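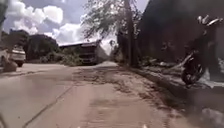
Alcides Cáceres wrote to me that a concrete road is only as good as the ground under it, and that on the road to Vasach the ground is soft clay for most of the way. He has walked it many more times than I have, so I believe him.

The road at Vasach: a small gallery
2025-10-04

I like to walk on roads where other people only drive. On foot you notice the surface, the dust, the shade, and how the walls begin and end. The whole walk took me 1,671 steps by the counter on my phone, with many stops. I carried one bottle of water and wished for two.

The first part is open, with green on both sides and a lot of sky. The concrete is stained with dirt and old mud, and one long line crosses it at an angle. Bernadette Strickland, who read my first draft, wanted to know if it is a crack or a joint. I could not decide - maybe it began as one and became the other.

Then the road becomes a lane and the buildings come closer. Trucks use it too, so I learned to keep near the wall and to listen.
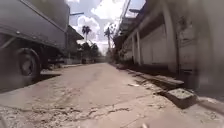
It is slower to walk in this part, because the old concrete has broken into small pits and there is grit everywhere. I wore thin shoes in January and regretted it. Farther on the surface gets smoother, and you can look up again.

The last stretch is the one I would repeat first. It has trees, a long pale wall and good shade on one side.

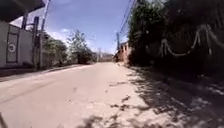
Gate with a round emblem, and tree shadows across the road.

I tried to draw the emblem in my notebook, but my circles are never round. If you know what it means, please write to me. The next gallery will be from Geltdale, where the roads are mostly gravel.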